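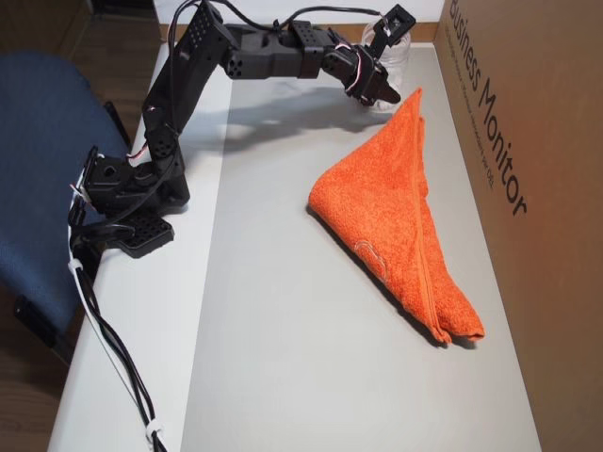
November 7, 2024

Attended the Ernley Community Health Centre at 8 for the first review of the sleep program. Present were Ibrahim Effiong, Bushra Kazmi and the undersigned. Chalerm Suksawat sent apologies.

The intake figures for October were tabled. There are now 53 participants who have returned a complete sleep log, and Ms Kazmi considers this sufficient to proceed to the second stage. I agreed, with the reservation that shift workers from the Agyeman depot remain under-represented. Mr Effiong undertook to write to the depot's health and safety officer and to offer an evening session there.

Discussion then turned to the wording of the participant leaflet. The present draft advises against caffeine after midday without qualification. Ms Kazmi observed that this will be disregarded by anyone who begins work at two in the afternoon. The paragraph is to be recast in terms of hours before bed. The paragraph on screens stands. I asked that the word "hygiene" be removed from the title, several participants having taken it to refer to laundering their sheets.

Lunch at my desk. Read the logs numbered 1448 to 1460 and found the handwriting in two of them beyond me - returned these to the front counter for clarification by telephone.

In the afternoon, a call from Michalis Zacharopoulos regarding the printing account. Invoice 1778 has been paid twice and the printer proposes a credit against the new leaflet. Accepted, subject to confirmation in writing.

My own log, which I have kept on the same terms as the participants, does me little credit this week. Lights out after midnight on three occasions, and awake before five on two of them. Tonight I have left the Pastirov report in the office and shall not open the laptop.

Walked home by the river path in light rain. To do tomorrow: leaflet to Ms Kazmi, room booking for the second stage, new batteries for the bedroom clock.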